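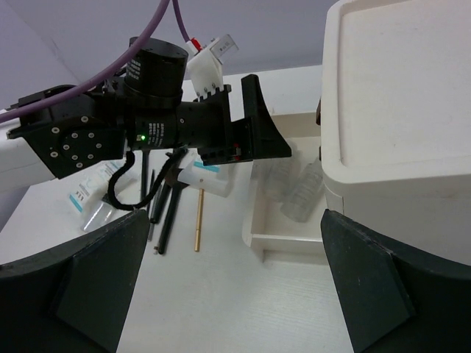

Desk corner with the white cabinet, drawer open.

Skument Desk Drawers - data card

Version of 28/06/2021
Prepared by Kjell Nygård and Valeriano Llorente

What is inside

Skument is a collection of pictures of small office storage: plastic cabinets, drawers, containers, and the loose stationery that people keep near them. It has 1,916 pictures from 33 desk setups. All pictures are in color.

The folders are named after the two rooms, Plomance and Albridge. Plomance has 18 setups and Albridge has the rest. Please do not mix the folders before you make your split - the walls and the tabletops are similar inside one room, and the test results will look too good.

Labels

We use 7 labels: cabinet, drawer_open, drawer_closed, container, stationery, tabletop, other. A drawer is marked as open also when it is open only a little. Stationery is one label for everything you write, cut or clip with. We tried to separate it more, but the two of us did not agree often enough.

Known problems

- White plastic on a white table is difficult. The borders of the labels are less exact in these pictures.
- Transparent containers are sometimes labeled together with their content.
- In Albridge, setup 18 has no closed drawer at all.

Changes planned for August

Kjell will check the drawer labels again. Valeriano wants to add the Andrade shelves, if the labels for them are ready.

If you find a wrong label, please write to us with the folder name and the picture number.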